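About Hukmont

Hukmont is a shared workshop on Haldane Street. Members pay by the month and use the benches, the hand tools and the storage wall whenever the building is open. We have 36 members at present, and the building has room for a few more.

The workshop was started by Maxine Kerslake in what used to be the back half of the Hanham print shop. For the first 2 years everything was kept in drawers. The drawers were deep, the labels fell off, and people bought second copies of tools we already owned. One August we emptied the lot onto the floor, gave away what was broken or doubled up, and started hanging things on boards.

How we store things

Small items go on pegboard. Larger ones go on the shelves by the loading door – heaviest at the bottom. Anything that comes in a set stays in its set. Members are asked to hang an item back on the hook it came from before they leave, even if they plan to be in again the next morning.

Hooks can be moved. If you need a different spacing for a long job, change it and put a note on the clipboard. Please don't hang anything on a hook that wobbles. Spare hooks are in the tin next to the sink.

We buy hooks 100 at a time from Prarkorov, a supplier on the other side of town. The boards we cut ourselves.

The beige pegboard has white plastic hooks with round bases and short curved prongs. It is a bit scuffed, as most of our boards are by now, and the holes run in a plain, even grid, so a hook can go wherever you want it.
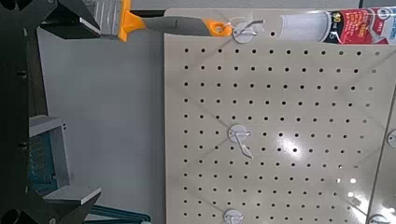
Ruben wrote to us that he would like the light things hung higher and the everyday ones at elbow height, and that he would be glad to help move them. We are trying that on one board first.

Visiting

New members are shown around on Sat 21 March at 3 in the afternoon. Come in by the Haldane Street door and ring the lower bell. Parking is behind the building – the front spaces belong to the bakery.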